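Damp readings, second winter

The logger has now been in the back bedroom for more than 40 weeks, so there is enough data to say something about the north wall. It records temperature and relative humidity every 800 seconds and writes to a card, which I empty when I remember.

Relative humidity on its own is a poor guide. Cold air at 80% holds less water than warm air at 60%, so I convert everything to dew point first and compare that with the surface temperature of the plaster. If the gap is under two degrees I mark the reading as a risk.
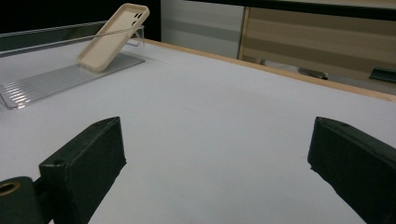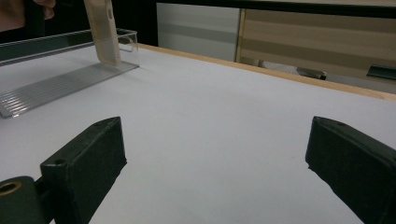
Most of the marked readings fall between four and seven in the morning, with the door shut. Leaving it ajar removed more than half of them. The trickle vent made very little difference - I suspect it is partly blocked with paint.

Golnar Alipour wrote to ask whether a dehumidifier would be simpler. It would, but it draws 400 watts and I would still not know where the water comes from. I will clear the vent and leave the logger running until May.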